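Can a Robot Clear the Table Yet?

I have wanted a robot to do my chores since I was four years old. I'm a grown-up now, and I still wash my own dishes! So let's find out what's taking so long.
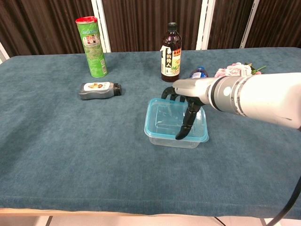
Why is tidying up so hard for a machine?

Think about the last time you cleared the table after dinner. You probably talked the whole time, maybe you hummed a little, and you hardly looked at your hands. Easy, right?

Now try to write down every single thing you did. Not just "pick up the box" but all of it. Where did your thumb go? How hard did you squeeze? When did you start to lift? I tried this once with a plastic food container and I filled a whole page before it had even left the table.

A robot needs all of that worked out, one way or another. The fingers on the robot arm at the top of this page are bent, a bit like yours when you grab a mug. One of them is dipping down inside the clear container. That is a pretty good way to get hold of something wide and open, and you may have done it yourself with a cereal bowl (hopefully an empty one).

The see-through problem

Clear plastic is sneaky stuff. You and I know a box is there because we notice the shiny bits and the edges, and because we have seen a zillion boxes before. Many robots use cameras to find things, and when a camera looks at a clear box it mostly picks up whatever is behind it. On a blue cloth, the box looks blue! A colored rim helps a lot, because then there's an edge to find.

My friend Gemma Bianchini teaches science to fourth graders, and she has a game for this. Put a clear cup and a red cup on a table, squint until everything goes blurry, and reach for each one. Guess which one people miss.

Every object is its own puzzle

Look at how different the things on that table are. There's a green can with a red lid, standing up straight. There's a gray squeeze bottle lying on its side, and a tall dark brown bottle with a black cap. There are even some pink flowers near the back.

A can is nice and round, so you can wrap your fingers around it. But push a tall bottle too high up and over it goes – crash. A squeeze bottle is the opposite kind of trouble. Grip it too hard and it squishes, and if the cap is open you get sauce on the curtains. And flowers? You can't just grab those in the middle and hope for the best!

You learned all this when you were tiny, mostly by dropping things. Babies drop things all day long, and it's very good practice.

So what can machines do already?

Quite a lot, as long as the job stays the same. A dishwasher is a kind of machine helper, and it's great at its one job. It just can't walk over and get the plates. Robot vacuums roll around plenty of living rooms (and get stuck under plenty of sofas).

Factories have had robot arms for a long time. There, the parts can arrive in the same spot, facing the same way, over and over. Your kitchen is nothing like that. Somebody moves the ketchup. The cat sits on the mat. Your brother leaves a sock in the fruit bowl.

Shops are somewhere in between. The shelves stay put, but shoppers pick up a can of soup, change their minds and leave it next to the shampoo. A robot that tidies shelves has to spot that the soup is in the wrong place, and then move it without knocking the shampoo over.

When will I get one?

I wish I could tell you! Some robots can pick up a cup or fold a towel, but often they're slow, and they can get muddled when something changes. Doing one chore once is a big step. Doing every chore, in every house, with pets and little kids running around, is a much bigger one. I'd love to be wrong and get mine by October, but I'm not throwing out my sponge.

Try it at home: be the robot

You need 2 people, a plastic box, an empty bottle and a scarf.

1. One person is the robot. Tie the scarf over the robot's eyes.

2. The robot may use only a thumb and one finger.

3. The other person gives orders, like "left a little" or "close your fingers." No touching!

4. Try to put the bottle in the box. Then swap places.

My nephew and I needed 13 orders the first time, and he still put the bottle in upside down. Write down how many you need, then try again with something floppy like a sock. Socks are terrible. Good luck!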